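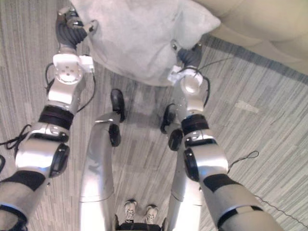
A **pillowcase** (also *pillow slip* or, in older English usage, *pillow-bere*) is a removable cloth cover for a pillow. It keeps skin oil, hair and dust away from the pillow itself, and it can be taken off and washed far more often than the filling could be. Most pillowcases are sewn from a single length of fabric, folded and closed on two sides, with the remaining side left open.

## Types

The **plain** or **bag** pillowcase is a simple sack with a deep hem at the open end. The pillow is pushed in and the hem hangs a little beyond it.

The **housewife** pillowcase, common in Britain, has an inner flap at the opening. The end of the pillow is tucked behind the flap, which hides it and stops it sliding out.

The **Oxford** pillowcase has a flat fabric border on all four sides, usually 5 cm wide. It uses the same inner flap, though the opening is often placed on the back.

**Buttoned**, **tied** and **zipped** cases are also sold. Zips are more usual on the under-cover known as a pillow protector.

## Size

In Britain a standard pillowcase measures about 50 by 75 cm. Square cases are widespread in France and Germany, while Spanish beds have traditionally used one long bolster pillow across the full width of the mattress, with a tubular case open at both ends.

## Materials

Cotton is the usual cloth, woven either as percale, a plain weave with a matt surface, or as sateen, which is smoother and has a slight sheen. Linen creases readily and softens with repeated washing. Polyester and cotton blends dry faster and need less ironing. Brushed cotton is sold mainly for winter use. White and pale cases can generally be washed hotter than dyed ones, although the care label should be followed.

## Fitting and folding

There are two common ways to put on a pillowcase. In the first, the case is held open by the hem and the pillow is fed in, then shaken down by the corners. In the second, the case is turned inside out, the hands are put inside to take hold of the far corners, the pillow is gripped through the cloth, and the case is drawn back over it.

For storage, the case is shaken out, laid flat and folded in half lengthwise, then in thirds. Some households keep a full set of bed linen inside one of its own pillowcases.

## Other uses

Pillowcases serve as laundry bags for small or delicate items, tied or pinned at the neck. They are also used as dust covers for folded blankets and as makeshift sacks when moving house.

## See also

- Bolster
- Duvet cover
- Bed sheet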